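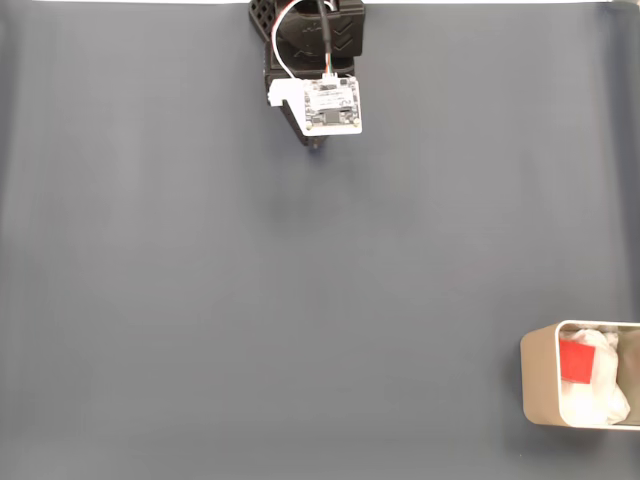

Slate gray

Slate gray is a name given to a group of dull grays with a slight lean toward blue, and sometimes toward green. It is used for paint, floor coverings, roofing, school furniture and work surfaces. The name comes from the rock, although slate itself is also quarried in purple, green and near black, so the link is looser than most paint cards suggest.

Origin of the name

Popular accounts trace the color to the quarries at Surkum, where some 800 people are said to have worked. The claim is repeated in many home decorating guides, usually without a source. Surkum stone was sold mainly for roofs, and surviving price lists sort it by size and thickness. They do not mention color.

Definition

There is no single agreed shade. The paint maker Viltgate sells 21 colors with "slate" in the name, and 2 of them would be called brown by most people. A rival firm, Fan, uses the word for a green. Screen versions differ again, and a shade picked on a screen rarely matches the same name in a can.

Claims about effect

Sellers often describe slate gray as calming, or say that it helps people concentrate. The study most often cited was carried out in offices at Trurkudon, which were repainted in April. Staff reported fewer headaches afterward. The lighting had been replaced in the same month, however, and the report makes no attempt to separate the two changes. Later summaries tend to leave this out.

A more modest claim is that mid grays hide dust better than black or white. This is plausible for pale household dust — less so for flour, chalk or pet hair.

Durability

Viltgate states that its matte slate finish survives 2,000 wipes with a damp cloth. The company has not published the test method, and matte paints in general tend to turn shiny where they are rubbed.

See also: Blue-gray; Charcoal (color); Roofing slate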